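Household Materials and Care – Unit 4 Handout
Drinking Vessels: Glazed Ceramic and Enamel

17 shares 3 comments

Friday, August 21, 2026
Instructor: Stojan Stojanović

Purpose of the unit

This handout accompanies the second lecture on tableware. Students are expected to read it before the practical session and to bring it with them. The first lecture dealt with glass; the present one is limited to mugs and cups in everyday use. Porcelain will be treated in November.

1. Terms

Body: the material that gives the vessel its shape. In a ceramic mug the body is fired clay. In an enamel cup it is sheet metal, usually steel.

Glaze: a glassy coating fired onto a ceramic body. It may be glossy, satin or matte.

Enamel: a glassy coating fired onto metal. The word is also used for certain paints, which are outside the scope of this course.

Rim: the upper edge of the vessel. On enamel cups the rim is often finished with a band or a contrasting color.

Foot: the part of the base that touches the table. On many ceramic mugs the foot is left unglazed and can scratch a polished surface.

2. Glazed ceramic

A ceramic mug is comparatively heavy and warms slowly. The handle is normally attached to the body before firing, and the two joints are the places where cracks are most often found. Students should look at both joints under a good light and then run a fingertip along them.

Dark glazes require particular attention. Tea stains are difficult to see on a deep red or brown interior, and a mug may be returned to the shelf with a film still on it. The inside should be turned toward a window or lamp and checked from more than one angle. A glossy glaze will show reflections of whatever is near it, and these can be mistaken for marks. Tilting the mug usually settles the matter – a reflection moves across the surface and a stain stays where it is.

Fine lines in the glaze are known as crazing. A crazed mug is recorded on the sheet and set aside for display use.

3. Enamel

An enamel cup is light and conducts heat quickly, so the handle and rim may become hot when the cup is filled. Enamel does not absorb odors. Its weakness is chipping, chiefly at the rim and the base, where the cup is most likely to be struck. Once the coating is broken, the steel beneath may rust.

Enamel cups must not be used in a microwave oven. Abrasive powders and steel wool are not permitted in the practical room, as they dull the surface.

4. Practical exercise

Each pair will receive one ceramic mug, one enamel cup and a recording sheet. The Nägeli room will be used, and 15 minutes are allowed for each vessel.

a. Write the type of vessel, the color and the finish at the top of the sheet.

b. Weigh the vessel empty. The reference mug weighs 282 grams. Differences between pairs are to be expected.

c. Pour in 200 milliliters of lukewarm water, note the level, and empty the vessel into the sink.

d. Dry the vessel and inspect the handle, rim, interior and base in that order.

e. Compare the two finishes side by side. A glossy dark red glaze gives bright white highlights along the curve of a handle, while a matte white exterior shows only soft gray shading. Note also the thin silver band at the rim of the enamel cup.

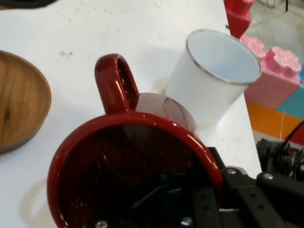 5. Storage

Mugs and cups are stored upright in a single layer. Ceramic mugs should not be hung by the handle if either joint shows a line. Enamel cups may be nested with a sheet of paper between them – never directly, as the rims will chip one another.

Wooden trays are wiped with a damp cloth, dried at once and stored on edge. They are not to be left in the sink.

6. Submission

Completed recording sheets are placed in the tray marked Unit 4 before students leave the room. Pairs who find a chip or crack should write its position on the sheet and show the vessel to the instructor.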